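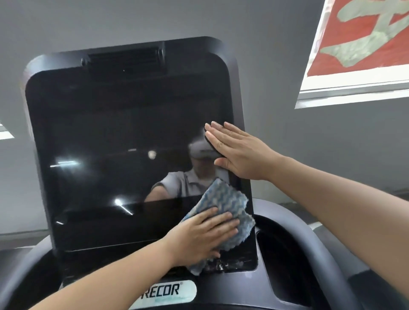

When does the gym close for the floor work? The small gym closes for the first three weeks of January, and the main hall stays open on normal hours.

## Minutes – Pralenau Sports Club, house meeting

Start 7:30 pm, clubroom. Chair: Raluca Ghiță. Minutes from last time approved with one fix: the sauna timer was paid for by the club, not by the swim section.

**1. Floor in the small gym**

Two quotes are in. Torberg would lift the old rubber tiles and take them away. Ragab is cheaper but leaves the tiles for us to get rid of. After some back and forth the meeting went with Torberg, 9 for, 3 against. The deposit is 2000 and comes out of the repair fund. Heavy equipment goes to the hallway by the changing rooms – the fire door must stay clear.

**2. Membership fees**

The single monthly fee goes up by 3. Family fee stays as it is. Raluca will write the letter and it goes out with the winter schedule. A question about students was put off until next time.
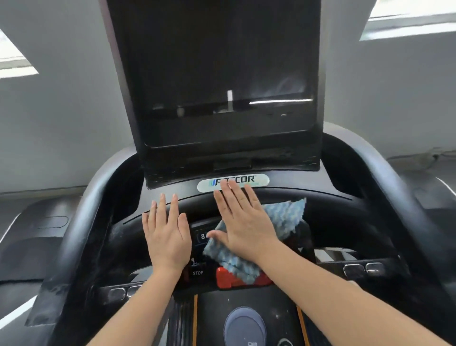

Members who pay for the full year before the letter goes out keep the old rate. Refunds for the closed weeks were asked for by two people. No decision, the chair wants to see the numbers first.

**3. Lockers**

We have 66 lockers and too many are held by people who left. Notices go on the doors in the coming days. Anything still locked at the end of the month gets opened and the contents bagged and kept at the front desk.

**4. Trip to Vernau**

The bus is booked, leaving at 8 am from the lower parking lot. Sign-up sheet is on the board. Bring your own lunch – the snack bar there is shut in winter.

**5. Other**

The side door still sticks. Key list is out of date, please tell the desk which keys you have.

Closed 9:10 pm. Next meeting after the floor is done.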